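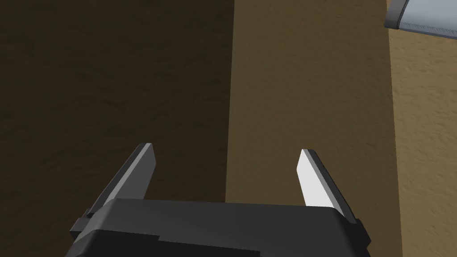
A reader of the first part wrote in to ask why the wrist view should be rendered at all when the arm is already bolted to the bench, and whether the afternoon would be better spent on the real camera. It is a fair point if you only have one gripper and never break it. The rest of this page assumes you share yours, as we do at the Villton workshop.

Setting the wrist camera in simulation

You will need the Walorholm scene files, the Akolgo viewer and the gripper model from part one.

1. Load the arm with the gripper fully open. Both fingers should be in view, with the gap clear between them.

2. Parent the camera to the palm, not to the last arm joint. If it is parented to the joint, the fingers will swing across the view when the wrist turns.

3. Move the camera back and up until the top of the housing shows along the bottom. Ours sits 13 mm behind the palm face. Clip distance is 2 mm; any larger and the housing starts to vanish.

4. Set the render width to 600 and the height to 425. Match these to your real camera later.

5. Put rough textures on the walls. Plain grey gives the tracker nothing to hold on to. A grainy brown works well and still lets the dark fingers stand out.

6. Place one light above and slightly to one side. The finger pads will then differ in brightness. Leave them so, as the bench lamp does the same.

7. Close the fingers slowly and watch for the pads passing through each other. If they do, reduce the joint limit in the model file and reload.

Save the camera pose under its own name before you change anything else. The Wiltulau exporter overwrites the default pose without asking. Part three covers the export.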